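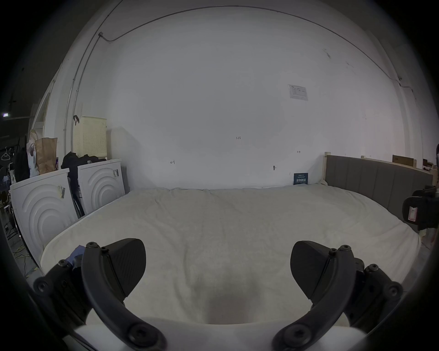

Chapter 6
Textile Care in Residential Facilities

6.1 Scope

Bed linen accounts for most of the mass handled by an on-premises laundry. This chapter covers fibre content, soil classification, wash chemistry and linen inventory. Mattress construction is treated in Chapter 11.

Shares 11 | Comments 6

6.2 Fibre and colour

Sheeting is normally woven from cotton or from a cotton-polyester blend. Cotton absorbs moisture readily and tolerates high wash temperatures, but it creases and loses tensile strength with repeated alkaline washing. Polyester resists creasing and dries quickly -- it also retains oily soils, which bind to the fibre surface and require a surfactant to lift.

White and off-white goods are sorted apart from coloured goods before weighing. Dye released from a single blue article can tint a full load of sheeting, and the discolouration is seldom removed by a second wash. Undyed cotton may also yellow in storage where rinsing has left residual alkali in the cloth.

6.3 Linen par

One par is the quantity of linen needed to make up every bed in the facility once. Durrani and Hashmi set the minimum working stock at three par: one in use, one in process and one on the shelf. Facilities that send linen off site require additional stock to cover transport.

The Skudby residence, used as the worked case throughout this chapter, recorded 730 sheets at its May stocktake. Of these, 415 were in circulation; the remainder were held in the linen store or set aside for mending. The calculation of replacement rate from these figures is set out in Section 6.5.

6.4 Terms used in this chapter

Soil load -- the mass of soil per kilogram of dry textile.
Liquor ratio -- litres of water per kilogram of dry textile.
Rewash rate -- the percentage of processed items returned for a second wash.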